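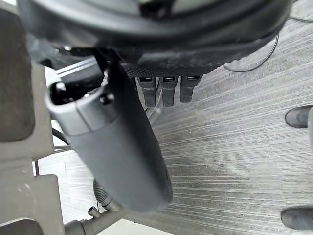
Fig. 1. Wrist camera, looking under the seat of an office chair. Gripper finger on the left.

Session 4: Cables, reach and what the wrist camera sees

5/14/21 | Uwe Frerichs
Reading time: 4 minutes
Filed under: Workshop Course > Robot Build > Handouts

Bring this sheet and your wiring diagram from February. If you have changed anything on the diagram since then, mark the change in red before you come. We start with the arms powered down.

1. Working close to furniture

Most of the trouble in a home or a shared workshop is near the floor. Chair bases, table legs, hoses and extension leads all sit in the part of the room where a low arm has the least spare travel. The underside of an office chair is a good test for this. In Fig. 1 there is a dark gas-lift type cylinder at an angle, a thin metal bar under the seat, a ribbed sleeve lower down and a leg of the base, all within a small space. There is also loose black cable on the carpet.

For the exercise, look at Fig. 1 and write down which parts you would let the finger touch and which you would keep clear of. Mesh and hanging tabs can catch on a notched finger. A smooth cylinder gives the finger less to snag on, but it reflects little light and the depth reading on dark plastic is often poor. Note both points on your sheet.

People near the arm keep their feet outside the taped line once we power up. Whoever holds the stop button does nothing else.

2. Wrist view and head view

The wrist camera gives detail and no context. The head camera gives the layout of the room and loses the fine parts. You need both to plan a reach, and you need to know which one you are trusting at each step.

Our rule in the Stirnine build is simple:

Head view to choose the path.
Wrist view for the last part of the approach.
Stop if the two disagree. 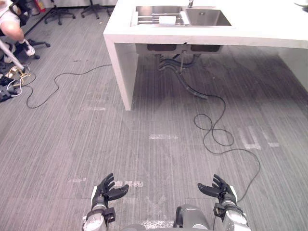 Fig. 2. Head view with both hands forward, facing the sink counter.

Fig. 2 shows both hands held at about the same height above the carpet. Trace the two loose cables before reading on. One runs from the left towards the end panel of the counter. The other comes from beneath the sink, loops on the floor and passes behind the right forearm as seen from the head. From this view alone you cannot tell how far the cable is from the forearm. Treat it as a snag until you have checked from the side.

The hoses under the sink basins are a separate matter. They are fixed at the top and bend towards the floor, so a pull on one may load the joint above it. Keep them in the no-touch zone on your map.

3. Settings for today

Joint speed: up to 375 on the Nasetus controller, in its own units. Do not raise it.
Log interval: leave at 2,000.
Hands: open, fingers relaxed, before every move.

The Bauerfeind wrist brackets need checking at the start. Turn each screw by hand first, then use the driver. If a bracket has play in it, tell me and do not run that arm.

4. For next time

Draw a floor map of your own workspace with every cable on it — including the ones you normally step over. Mark the no-touch zones. Those on the Irley bench should share one map and put all their initials on it.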